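Speaker notes: A stale transform and a late stop
Kavitha Panicker, Berkix
Slot is 20 minutes including questions. Timings are in brackets.

[0:00] Title
Name, group, one sentence on the arm programme. Skip the company history. State the subject at once: in March our simulated kitchen cell drove the gripper into the worktop during a routine pick, and the protective stop came too late to prevent contact. No hardware was involved. The same planner build was due to go to the physical cell at Mitville the following week.

[1:30] The task
Clearing a cluttered worktop. The planner receives an object list, picks a target, approaches from overhead, closes, lifts and moves to the drop point. Objects are placed by the Hjaltested scene generator, which does not care whether the layout is sensible. Cutlery ends up under other things. That is intended.

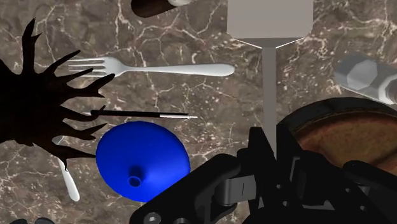
The run set was 200 episodes with a fixed seed list. In 111 of them the wrist camera was the only source used for the final approach. All the faults came from that group. Say this slowly, as people tend to assume the overhead view was at fault. The overhead view was not consulted after the pre-grasp pose.

[4:00] What happened
There were 4 contact events. In each, the gripper went below the commanded grasp height and touched the stone. Force at the wrist rose past the limit, the monitor raised its flag, and the arm carried on descending for several control cycles before it stopped. Two separate faults, then: the arm went too low, and it stopped late. Keep them apart for the rest of the talk. The first review merged them and lost time as a result.

[6:30] Fault one: height
Gakska, our calibration service, publishes the camera-to-wrist transform with a time stamp. After a tool change the service restarts. During the restart the planner kept the previous transform and did not check its age. The old transform belonged to a shorter tool. The height error was therefore the difference in tool length, the same in every event, and the logs agree with this.

Someone will ask why the other wrist-only episodes passed. Answer: most did not follow a tool change. A few did, but the service was back before the approach began.
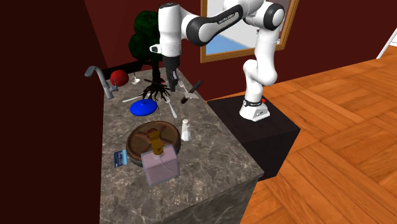 Overhead approaches give the planner very little margin, and the choice of target makes this worse. Flat cutlery is thin, so the grasp height is set close to the surface. Around the dark branched object under the gripper there are forks and a knife lying on the marble, and any of those would be approached almost at worktop level. A tall item such as the bottle on the round brown board is more forgiving, as a low grasp still lands on the body of the item. Our earlier acceptance tests used tall items almost exclusively. That was a gap in the test plan and it was mine.

[10:30] Fault two: the late stop
The force monitor ran in the same process as the planner's logging. When contact produced a burst of log messages, the stop request waited in the queue behind them. In simulation the cost is a bad episode. On the physical arm it would be a damaged tool at the least, and a hand in the wrong place is the case we have to design for.

Note to self: do not quote a stopping distance. The simulated contact model has not been checked against the real worktop.

[13:00] Changes made
Transform age is now checked before each approach. If it is too old, the arm holds at the pre-grasp pose and reports.
Tool identity is part of the transform message. A mismatch is treated as a fault.
The force monitor has its own process and its own route to the stop input.
The acceptance set now includes flat items and forced tool changes.

The full seed list was rerun after these changes with no contact events. Be clear that this shows the known cause has gone. It says little about other causes.

[16:00] Still open
The hold at pre-grasp has no time limit, so an arm can wait there indefinitely. We have not agreed what it should do next — retreat along the same path is the current proposal, but that path is not rechecked for obstacles. The physical cell at Mitville remains on the older build until this is settled.

[17:30] Questions
Backup slides: message timing plot, process diagram, seed list format. If asked for the logs, the trimmed set can be shared; the full set needs sign-off from the Berkix safety lead.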